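Rechercher sur le site OK Rechercher

Catégorie : Opinions | Vie quotidienne, Consommation, Table

Le repas du soir mérite mieux qu'un coin de table

29 août 2018

Depuis que je travaille à la maison, je mange mal. Je ne parle pas du contenu de l'assiette, qui est correct, mais de la manière. Je mange debout, ou devant l'écran, ou dans le canapé avec le bol sur les genoux. J'ai voulu savoir si c'était un problème. Ma réponse est oui, et je pense que nous avons tort de le traiter comme une affaire de goût personnel.

Le repas assis, à heure fixe, a mauvaise réputation. On l'associe aux dimanches interminables, aux enfants qu'on empêche de se lever, à la mère qui fait l'aller-retour entre la cuisine et la salle à manger. Ces reproches sont fondés. Ma grand-mère n'a jamais mangé chaud de sa vie. Mais on a jeté la table avec le reste, et il n'y a pas eu de remplacement.
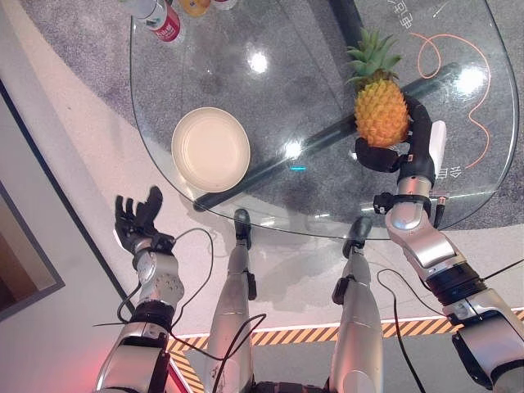 Ce que l'on perd en mangeant n'importe où

La première chose qu'on perd est la fin du repas. À table, on sait quand c'est terminé : on pose les couverts, on débarrasse. Dans le canapé, rien ne s'arrête vraiment. On picore, on se relève, on rouvre le placard. Thaís Cordeiro, une voisine avec qui je dîne souvent, a fait le même constat quand elle a quitté la colocation. Elle vivait seule pour la première fois et s'est aperçue, au bout d'un hiver, qu'elle ne se souvenait d'aucun de ses dîners.

On perd aussi la conversation. Je sais bien que beaucoup de gens vivent seuls et n'ont personne en face d'eux. C'est mon cas quatre soirs par semaine. Mais même ces soirs-là, m'asseoir vingt minutes sans écran me laisse le temps de repenser à la journée. Il m'est arrivé de rappeler quelqu'un en sortant de table. Cela ne m'est jamais arrivé en sortant d'une série.

Il y a enfin l'argent. J'ai relevé mes dépenses de décembre : 259 euros de plats livrés, presque tous mangés dans leur boîte. Pour ce prix, j'aurais pu recevoir des amis plusieurs fois. 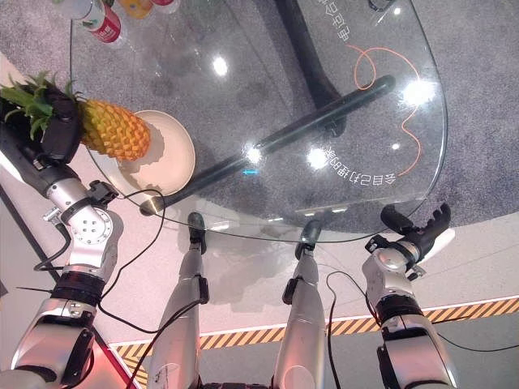
Le mobilier n'y est pour rien, ou presque

On me répond souvent que les appartements sont trop petits. C'est vrai à Paris, et dans d'autres villes. Une table pour quatre prend de la place, et elle finit sous le courrier. Les marques l'ont compris. Le catalogue de Gumorness consacre 12 pages aux plateaux à poser sur les genoux, et Stivitis vend un repose-bol qui se fixe à l'accoudoir. Ces objets sont bien pensés. Je regrette seulement qu'on nous les présente comme un progrès.

J'ai longtemps cru qu'il me fallait une meilleure table. J'en ai regardé une à 1 000 euros, que je n'ai heureusement pas achetée. Un guéridon de 60 centimètres suffit pour une personne, et pour deux si l'on range le pain ailleurs.

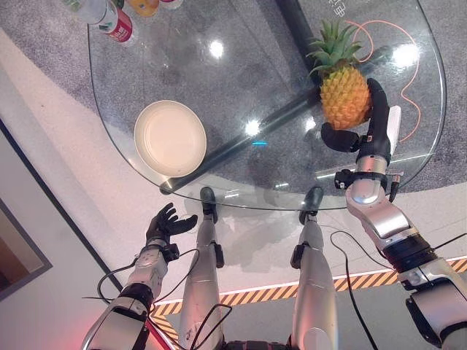
Mon ami Cleiton Bezerra n'est pas d'accord. Il travaille de nuit, rentre au petit matin et considère que l'heure fixe est un luxe de bureau. Il a raison sur l'heure. Je lui concède que le dîner de 20 heures n'a rien de sacré, et que les horaires décalés se moquent de nos principes. Mais lui-même s'assoit pour manger sa soupe à six heures du matin, avec une vraie cuillère et une serviette. Il appelle ça se poser. J'appelle ça un repas.

Je ne demande pas le retour de la nappe blanche ni des trois services. Je propose une règle minimale, que j'applique depuis le printemps : une assiette, une chaise, le téléphone dans une autre pièce. Le menu est libre. Une tartine compte, un fruit coupé aussi. Certains soirs je n'y arrive pas et je mange devant les informations, comme tout le monde – je recommence le lendemain.

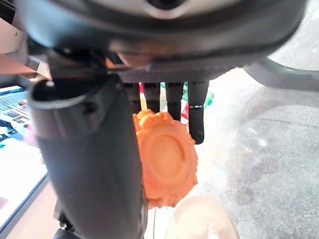 Autour de la table.

Reste la question des enfants, sur laquelle je serai prudent puisque je n'en ai pas. Les parents que je connais font ce qu'ils peuvent entre la sortie de l'école et le coucher. Leur reprocher un dîner de coquillettes devant un dessin animé serait absurde. En revanche, les entreprises qui placent des réunions à 18 h 30 pourraient s'interroger. Si l'on tient au repas en famille, il faut laisser aux familles le temps de rentrer, et cela dépend peu de leur bonne volonté.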